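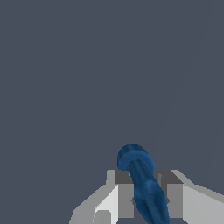
Does a picking arm leave the people in a tool store with less to do?

Mostly it leaves them with different things to do, and for the first few months with more of them.

That was the short finding of my placement at the Nemcombe depot, where Uritz keeps the hand tools, fittings and spare parts for its maintenance crews. I was there from March, four shifts a week, on the understanding that I would write something useful and stay out of the aisle. I managed the second part.

Background

The depot building dates from 1916 and was laid out for horses. The tool store holds 3967 catalogued items, a figure everyone quotes and Tekle Teshome, who has run the counter for longer than the catalogue has existed, does not believe. Before the arm, a fitter came to the counter, described what he wanted (often with his hands), and Tekle went and got it. Under the new system the fitter types a request into a terminal and the arm picks the tool from a bin and puts it in a tray.

The software is called Rotov. Each new tool shape is tried in simulation before the arm is allowed near the real thing, and somebody has to decide where a sensible person would hold it. The supplier had assumed this would be an engineer. At Nemcombe it is Tekle, two mornings a week, in a chair the company bought specially and which he describes as the main benefit of automation so far.

What I did

I sat at the counter and kept a log of 90 requests, noting who asked, what they asked for, and whether a human being had to step in. I also interviewed the counter staff and any fitter who stood still. The log covers the day shift only. The night shift declined to take part, in terms I have left out of the appendix.

What I found

Of the 90 requests, 31 needed a person. I had expected dropped tools. Most of the trouble came earlier, at the terminal, where the catalogue name for a thing and the name everybody uses for it have never met. One fitter typed "the good one" and waited.

The staff did not talk about losing their jobs as much as I had planned for in my questions. They talked about walking, which they did less of, and standing, which they did more of. They also talked about news. The counter was where you heard which pump was playing up and who had bodged it last time, and a terminal does not pass that along. Two fitters told me they now request a tool and then go round to the counter anyway, so the journey takes longer than it used to.

Tekle's own position has changed the most. His knowledge of how tools are held, stored and abused used to be called experience and was paid at counter rate. It is now called grasp labelling and is still paid at counter rate. He has raised this. The depot manager told me it was being looked at, and I saw no sign of who was looking.

Recommendations

The catalogue should carry the names the fitters use alongside the official ones. Labelling work should be written into the job description and graded properly. The counter should stay staffed at shift change on Fridays, when the queue at the terminal reaches the door and tempers are not at their best.

Limits of this report

One site, one shift, one student. I asked to visit the company's other store, at Arnaud, which has no arm and would have made a fair comparison. The request form went in through the terminal and I am still waiting for a reply.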